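Arkska Completes Acceptance Testing of Kotier Trainer Fleet Upgrade

Dillberg, 8 November 2018 – Arkska, a supplier of avionics and ground support equipment for military training aircraft, has completed acceptance testing of the Kotier mission computer on the jet trainer fleet based at Petchrat air station. The final aircraft was signed over to the operating wing at the end of the test period, and the fleet has been released for routine student flying.

The contract covered 17 two-seat aircraft. Each received a new mission computer, a replacement data bus controller, revised wiring in the forward equipment bay and an updated head-up display interface in both cockpits. The airframes, engines and ejection seats were outside the scope of the work.

Kotier replaces a mission computer that had been out of production for several years. Spare circuit cards for the older unit were being recovered from stored aircraft, and repair times had grown to the point where trainers were being held on the ground for a single part. The new computer uses the same mounting tray and cooling air supply as the old one. No structural change to the equipment bay was required.

Installation was carried out at the Arkska facility in Dillberg. Aircraft were inducted in pairs, and a typical pair spent 39 working days in the hangar. Functional checks on the ground were followed by a minimum of four flights per aircraft, two with a test crew and two with instructors from the operating wing.

Across the program the fleet flew 1638 test points. These included air data comparison, navigation accuracy at low level, simulated weapon release, radio and transponder operation, and deliberate removal of electrical power to confirm that the standby instruments stayed available. Test points that did not meet the limits in the specification were flown again after correction. All points were closed before handover.
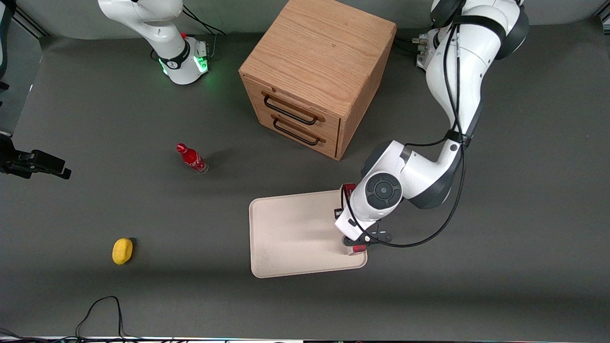 One software fault required a change to the delivery schedule. In August, test crews reported that the rear cockpit display could lag behind the front cockpit display during rapid changes of heading. The cause was traced to the order in which the bus controller served the two display units. A revised software load was prepared, tested on the ground rig and installed on every aircraft, including those already delivered. The fault has not been reported since the new load was fitted.

The simulated weapons function is the main change for students. The aircraft carry no live stores in the training role. Kotier calculates release conditions and flight paths from the position and speed of the aircraft and records the outcome for debriefing. Instructors can inject a simulated system failure from the rear cockpit and clear it at any time. A guarded switch on the left console returns both displays to the basic flight page.

Recorded data is removed on a cartridge after landing and read at the debriefing station. The cartridge format is compatible with the planning software already in use at Petchrat, and existing route files can be loaded without conversion. Training records made with the older computer remain readable.

Arkska has delivered maintenance manuals, a ground test set and a stock of spare units to the wing. First-line technicians have completed a conversion course covering removal and replacement, built-in test results and software loading. Units that fail built-in test will be returned to Dillberg for repair. Technicians at the air station will not open the computer housing.

A support agreement remains in force for the fleet. It provides for one scheduled software release each year, with additional releases for faults affecting safety of flight. The first scheduled release will add a second radio page and correct minor labeling errors on the fuel display.

About Arkska

Arkska designs, installs and supports avionics for military and government training aircraft. The company is based in Dillberg, where it operates a modification hangar, an electronics repair shop and a software integration laboratory.

Press inquiries should be directed to the Arkska communications office in Dillberg.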